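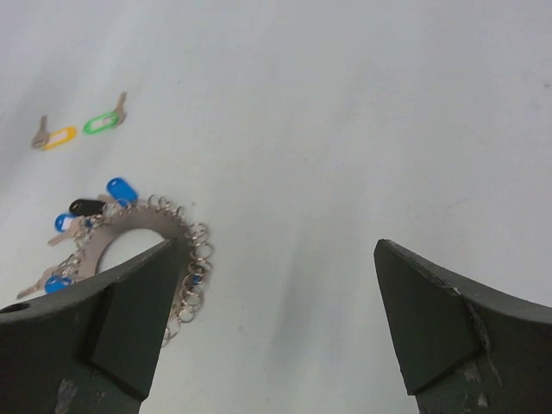

**Tarmont, 4 October 2020**

# Moving the key desk to the sorting arm: a procedure for desk staff

This page covers the changeover at the Irkside site, where keys handed in at the end of a shift are now sorted by a two-fingered arm. It is written for the people on the desk. Wiring and software are in the Skidmont setup notes and are not repeated.

## What the arm does

The arm picks single tagged keys off the white table and puts them in the tray for their tag colour. It does not read labels. Matching a label to a hook number is still done by a person, at the key board.

Large rings are a separate case. A ring with several tags and a chain of split rings offers the fingers too many edges, and the keys shift when any one part is lifted. Leave the ring at the left of the table, with single keys laid apart from it, as for the yellow-orange and green tags at the top of this page. The arm takes the singles and leaves the ring for the desk.

## Before the shift

1. Switch the arm to **Hold**. The lamp on the control box shows amber.
2. Wipe the table with a dry cloth. Do not use spray polish; glare from it upsets the camera.
3. Check both fingers. Worn coating on the faces and edges is acceptable. A bent tip or a loose finger is not: leave the arm on Hold and ring maintenance.
4. Empty the colour trays. The arm stops when a tray holds 20 keys.
5. Switch to **Run** and step back behind the floor line.

## Laying out keys

- Put keys down flat, one deep.
- Leave a clear stretch of table between a ring and any single key.
- Two single keys may lie close together if neither tag covers the other.
- Turn tags so that the label window faces up. The arm ignores it, but you will need it at the board.
- Keys without a tag go straight in the desk drawer.

Switch to **Hold** every time you reach over the table, including to straighten one key.

## When the arm stops

| Code | Meaning | Action |
|---|---|---|
| 19 | Key not gripped after two tries | Hold, move the key to open table, Run |
| 20 | Tray full | Hold, empty the tray, Run |
| 33 | Item not recognised | Hold, remove the item, sort by hand |

If code 19 comes up again on the same key, sort that key by hand and write its label number in the log.

## Changes to the desk job

Until August the late desk had two people, one sorting and one at the board. Both posts stay. The sorting post now covers rings, untagged keys, stops and the log, and takes over replacement tags from the day desk. The site holds 600 keys, and worn labels had been left for months at a time.

Staff raised two points during the trial. The first was standing time: the board post now gets a steadier flow and fewer gaps, so the posts swap halfway through the shift. The second was blame for misplaced keys. The log records which keys were sorted by hand. It is not used to time staff, and no names are entered in it.

Glykeria Mitsotakis-Vlachou runs the training, one session per person, at the desk. Owusu holds the spare fingers and the hex key for fitting them. Desk staff should not change fingers themselves.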